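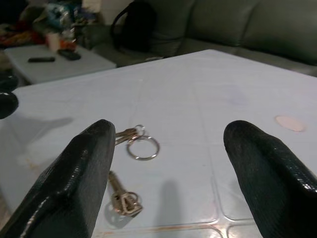

Schlüsselverwaltung in Mietobjekten: häufige Fragen

Was gilt als Schlüsselsatz?
Ein Schlüsselsatz umfasst alle Schlüssel, die bei der Übergabe gemeinsam quittiert werden. Maßgeblich ist das Protokoll, der Ring spielt für die Zuordnung keine Rolle. Ein einzelner Schlüssel an einem kleinen Ring und ein Bund an einem großen Spaltring, flach nebeneinander auf den Tisch gelegt, können also durchaus ein und derselbe Satz sein. Umgekehrt werden zwei Sätze nicht dadurch zu einem, dass jemand sie zusammenhängt.

Wie viele Schlüssel erhalte ich beim Einzug?
In den Häufern der Anlage Tralholm sind es je Wohnung 3 Schlüssel für die Wohnungstür. Briefkasten- und Kellerschlüssel kommen hinzu und werden im Protokoll gesondert aufgeführt. Im Haus Trernik schließt der Wohnungsschlüssel auch den Keller.

Welchen Ringdurchmesser empfehlen Sie?
Für einen gewöhnlichen Bund genügt ein Spaltring mit 35 mm Außendurchmesser. Kleinere Ringe eignen sich als Verbindungsring zwischen Bund und Hauptring. Ein Ring, dessen Windungen im Ruhezustand nicht mehr aneinander anliegen, ist zu ersetzen. Zurückbiegen mit der Zange hilft nur kurz.

Der Schlüssel lässt sich schwer drehen. Was tun?
Zuerst den Schlüssel prüfen: Bart oder Einschnitte auf Grate ansehen, den Schaft auf einer ebenen Fläche auf Verzug kontrollieren. Ein verbogener Schlüssel wird nicht gerichtet, er wird ersetzt. Ist der Schlüssel gerade, liegt die Ursache meist im Zylinder oder an einer verzogenen Tür. Bei geöffneter Tür probieren -- dreht er dort leicht, muss das Schließblech eingestellt werden.

Darf ich den Zylinder ölen?
Nein. Öl bindet Staub und Abrieb. Zulässig ist ein harzfreies Pflegemittel für Schließzylinder, sparsam in den Schlüsselkanal gegeben. Danach den Schlüssel mehrmals einführen, abziehen und abwischen.

Sagt die Farbe etwas über das Material aus?
Nur bedingt. Ein messingfarbener Schlüssel kann aus Messing bestehen oder entsprechend beschichtet sein, ein silberfarbener ist häufig vernickelt. Für eine Nachbestellung ist die Farbe ohne Bedeutung, es zählen Profil und Schließungsnummer.

Wo finde ich die Schließungsnummer?
Auf der Sicherungskarte, bei manchen Profilen zusätzlich auf der Reide. Die Anlage Tralholm läuft unter der Nummer 2254. Bitte notieren Sie diese Nummer nicht auf einem Anhänger am Bund, und ebenso wenig die Wohnungsadresse.

Wie läuft die Rückgabe beim Auszug ab?
Alle Schlüssel werden auf eine freie, helle Fläche gelegt, so dass keiner einen anderen verdeckt. Bund und Einzelschlüssel bleiben dabei getrennt. Dann wird jeder Schlüssel mit dem Protokoll abgeglichen, zuerst nach Profil, dann nach Prägung. Selbst nachgefertigte Schlüssel sind mit abzugeben.

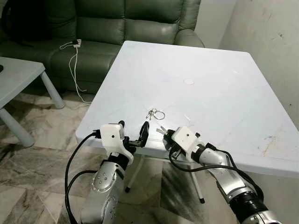 Eine Mieterin aus dem Haus Trernik wandte hierzu ein, bei ihrem Auszug seien die Nachschlüssel zwar eingezogen, im Protokoll aber nicht vermerkt worden; später habe sie deren Verbleib nicht belegen können. Der Einwand ist berechtigt. Das Formular enthält seit September eine eigene Zeile für Nachschlüssel. Lassen Sie sich eine Kopie aushändigen.

Was kostet ein Ersatzschlüssel?
Für das Standardprofil berechnet die Hausverwaltung Trarmont rund 16 Euro je Stück. Schlüssel mit Sicherungskarte werden nach Aufwand des Lieferanten Lagman abgerechnet, der Preis wird vor der Bestellung schriftlich mitgeteilt.

Ich habe einen Schlüssel verloren. Muss die ganze Anlage getauscht werden?
Nicht zwangsläufig. Melden Sie den Verlust umgehend und geben Sie an, ob der Schlüssel einer Adresse zugeordnet werden kann. Bei einem Einzelzylinder reicht in der Regel dessen Austausch. Bei Schlüsseln der Schließanlage wird der Einzelfall geprüft -- bis zur Entscheidung bitte keinen Nachschlüssel anfertigen lassen.

Stand: 31. Januar 2026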